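4. Refund promises and what buyers did with them

4.1 Material

The pages were saved on 2018-05-28, all in one go, to stop the wording shifting under us. 127 sales pages for paid home-working courses (typing, reselling, survey panels, ad posting, "done for you" shops). Free newsletters left out. Courses sold only through a phone call left out too, as there was no page to save. Where one seller ran several pages for the same course we kept the longest.

Alongside the pages, 712 posts from the members' board of Barreto, a review site that lets buyers add to a review after it has gone up. The posts cover everything tagged "refund" or "money back" up to the same day. Some are one word long. We kept those in, coded as unclear unless the thread made the meaning plain.

Third source: interviews with 10 buyers in and near Hurkville, done by Wilma Cairns in November, before the pages were saved. This order was not ideal. A few of the buyers talk about terms that had gone from the sales page by the time we saved it, and for these we have only their word and, in two cases, a printed receipt.

4.2 Coding

Eleni Mladenović and Said El Ouafi read every page and every post separately, then met to settle differences. Most of the arguing was over the word "guarantee". Sellers use it for at least three things: a promise to give the money back, a promise that the course works, and a promise that the price will not go up. Often all three in the same box at the foot of the page, under one gold seal. In the end we coded the seal and the small print as separate items, which made the tables longer but got rid of nearly all the quarrels.

A condition was coded whenever the buyer had to do something beyond asking. Filling in a form, yes. Sending an email, no. Showing finished worksheets, yes, and this one came up far more than we had expected. "Must have taken action" counted as a condition even where the page gave no idea what action meant.

Earnings claims were coded too but are dealt with in section 5. We mention them here only where a claim and a refund term sit in the same sentence.

4.3 What the pages say

Nearly every page has some refund wording. Placement is another matter. It tends to come straight after the price, in large type, and then again much lower down, in small type, with the conditions added. A reader who stops at the price sees the first version only. We did not find a page that had the conditions first.

The Lomeck pages are a good case. Lomeck sells a reselling course in monthly parts. Top of page: "Try it all, risk free." Foot of page: refund on the first month only, on proof that every lesson in that month has been opened and the "action sheet" for each one sent in. Later months can be cancelled but are not paid back. Nothing false in either line taken alone. But several buyers on the board had read the first as covering the whole course, and said so at length.

Adora, which hosts courses for other sellers and takes the payment, has its own refund rule, and it is plainer than most: ask inside the period, get the money. The trouble is that sellers on Adora write their own terms on top. Where the two clash the page doesn't say which one wins. Buyers who wrote to Adora direct seem to have had an easier time than those who wrote to the seller, going by the posts, though we would be careful here - people who get their money quickly may have less reason to post, and people who know to write to the host are probably more used to buying online in the first place.
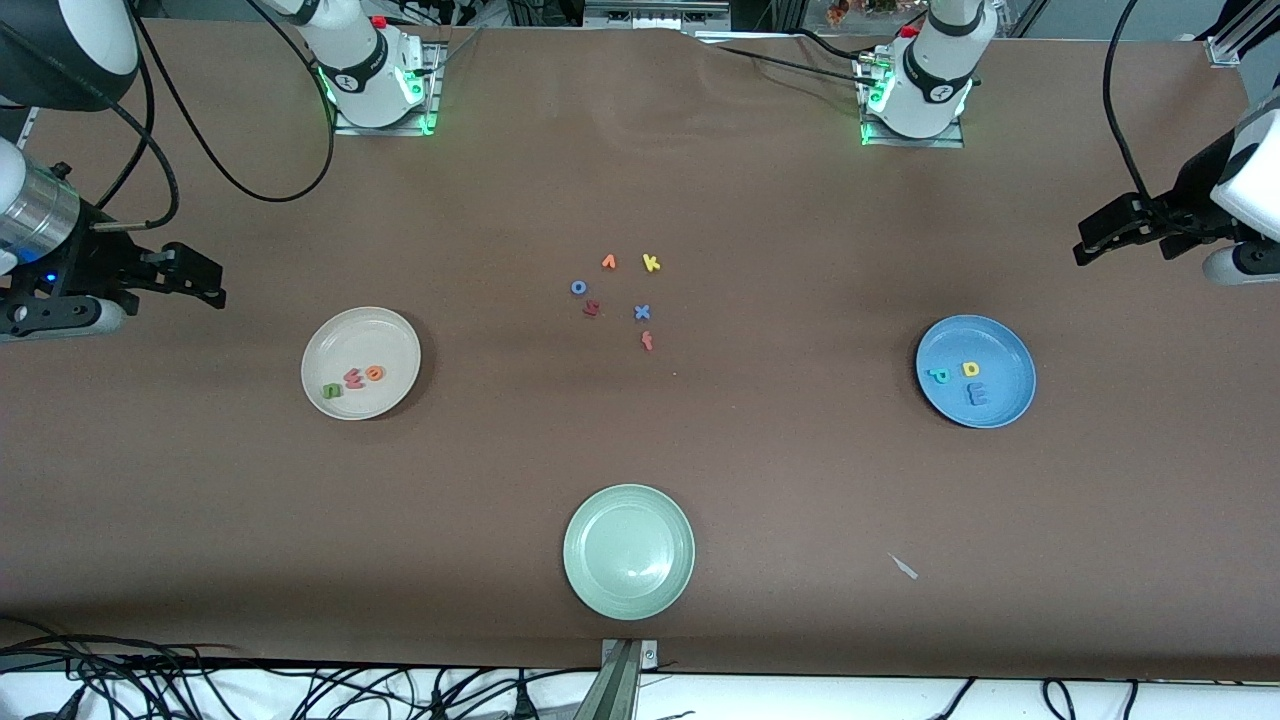
Figure 2. Foam letters and three plates on a brown tabletop.

Length of the refund period was simple to code and told us less than we hoped. Long periods look generous. They also let the buyer put it off. One interviewee had a reminder on her fridge, moved it when she painted the kitchen, and missed the last day by a week. Another never opened the course at all and felt she had no right to ask, although the terms on her receipt would have let her. Short periods, on the other hand, pushed people into asking early, sometimes before the second lesson had even been released.

4.4 What buyers say they did

The posts fall into rough groups. Asked and got it. Asked and was offered something else, such as a call with a coach, a bonus course or a longer trial. Asked and heard nothing. Never asked. The last group is the odd one, as the posts are tagged "refund" and yet a good share of them are from people explaining why they did not try. Embarrassment comes up again and again. So does the sum being "too small to bother with", even where elsewhere in the same thread the writer says they could not really afford it.

Offers of something else deserve more space than we have. Typical run of events, pieced together from the threads: buyer emails, seller replies fast and warmly, seller says most people quit just before it starts working, seller offers a call. The call ends in an upgrade, or in the buyer dropping the matter. Soledad Rivadeneira has gone through the longest of these threads line by line and her reading is that the first reply matters most. If it names a date for the money, the thread is short. If it asks a question ("can I ask what you were hoping for?") the thread runs on, and the refund period runs on with it.

Interviewees told much the same story in more detail. A retired bus driver had kept all his emails in a folder and let us read them. Four replies from the seller, each signed with a different first name, all four starting with the same sentence. He had not noticed. He thought the second one had been "the nicest of the lot".

Payment method came up in interviews and hardly ever on the board. Those who had paid by card knew, in a vague way, that the bank might help. Those who'd paid from a debit account mostly thought it could not. None of the ten had looked at their bank's rules before buying, and only one looked after.

4.5 Conditions and proof

Back to the worksheets. A proof-of-work condition turns the refund into something earned, and buyers took it that way. Posts under these courses read differently: more "I only did half so fair enough", less anger. Whether that is the aim of the condition we cannot say from pages alone. Henrique Bettencourt, who ran a small typing course himself for a time, pointed out that sellers do get buyers who download the lot and ask for the money the same evening, and that a worksheet rule is a cheap way to stop it. Fair point. It does not explain the rules asking for screen shots of a first sale, though, as a buyer with a first sale is the least likely to want out.

Proof also had to be sent somewhere. On a fair number of pages the address for it was missing, or was given only in the members' area, which closes when the buyer cancels. We coded this as "route unclear". Both coders wanted a stronger label and were talked out of it.

4.6 Limits

Posts are not a sample of buyers. Barreto's members are people who go looking for reviews, some of them after buying, and the site takes down posts that name staff, so a part of the angriest material is gone. We asked for the removed posts and were turned down, politely.

The pages are one day's worth. Sellers change them often. Cairns checked a handful of the Lomeck pages later on and found the foot-of-page wording had been moved up a little on one of them, but the saved version is the one used throughout.

Interviews were short, and all with people who had agreed to talk about money they had mostly lost. Two brought a husband or wife along who did not know the price beforehand. Those recordings are hard to use and we have quoted from them only where both people later said yes in writting.

Tables with the full counts by course type are in the appendix, along with the coding sheet as it stood at the end. The earlier sheet, the one with "guarantee" as a single item, can be had from Mladenović on request.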